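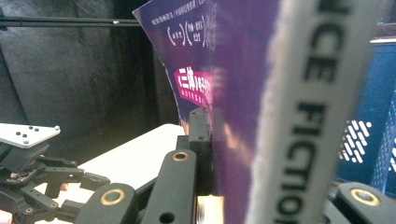 Subject: Re: [brultley-readers] Shelving a house with two languages in it

Hello all,

I've been meaning to answer this for days, and every time I sat down to do it I ended up on the floor with a stack of books in my lap, so please forgive the delay (and the length, I know how I get).

An earlier message to the list said:

> We've just moved to a smaller place over in Hallier and the shelves
> are finally up. We have English and Chinese books in the same house,
> mostly novels, plus a lot of cookbooks. Do people keep the languages
> apart or mix them? My husband says apart, I say mixed, and the boxes
> are still in the hallway. Also, is there any way to store paperbacks
> so they don't all end up leaning and curling? Some of ours are in
> sad shape after the move.

First of all, congratulations on the shelves! Getting them up is the worst part, and we lived with boxes in our own hallway from January until May, so you are well ahead of us.

We have been a two-language house for a long time now and have tried it every way there is. This is where we've landed, for whatever it's worth to you.

1. Mix the languages, but only inside a subject. When we kept them apart, I noticed that I only ever looked at my own side of the room, and my wife only looked at hers. Once the novels were together we started asking each other about them, and I ended up reading 三体 in English one winter just so we could argue about it over dinner. I still think the first part is the best and she still thinks I'm wrong.

2. Make your sections big and plain. Ours are fiction, cooking, history, children's, and a shelf of things we can't agree on. I once tried splitting fiction into nine kinds, with little labels, and I was the only person in the family who could find anything. Mysteries and science fiction can live side by side very happily.
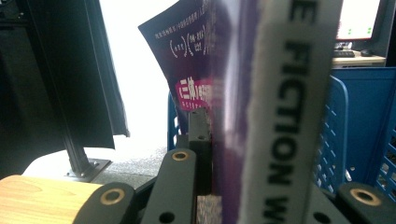
3. Decide which way you want the spines to read before you fill a whole shelf. Some of our older Chinese books open from the other side and it took me an embarrassingly long time to stop putting them back upside down.

4. For the leaning, use bookends, and use more than you think you need. I like the heavy Emard ones – they're plain but they don't slide. Fill a shelf until the books hold each other up, then take one back out. If you have to pull hard to get a book down, it's too tight and you'll wear out the top of the spine.

5. For covers that have already curled, lay the books flat under something heavy and leave them alone for 2 weeks. Don't peek! I use the big Ratanaporn cookbook, which weighs as much as a small dog. It won't fix everything, but most of ours came out respectable.

6. Keep paperbacks off the wall over a radiator, and out of the afternoon sun if you can. The purples and reds seem to go first in our living room.

As for your husband, you might offer him the cookbooks. We do keep those apart by language, mostly out of habit, and he may feel he's won something.

If you find you have doubles once everything is out of the boxes, please do post them here. I'd be glad to drive over to Hallier and take a few off your hands, and I can bring you a spare pair of bookends while I'm at it.

Warmly, and happy unpacking,
a fellow shelf-fusser on the Brultley side

Recent threads on this list
Shelving a house with two languages in it
Large print mysteries, free to a good home
Best translated novels under 200 pages
Musty smell in old cookbooks
Missing page 208 in my copy, can anyone scan theirs?
Reading aloud to a parent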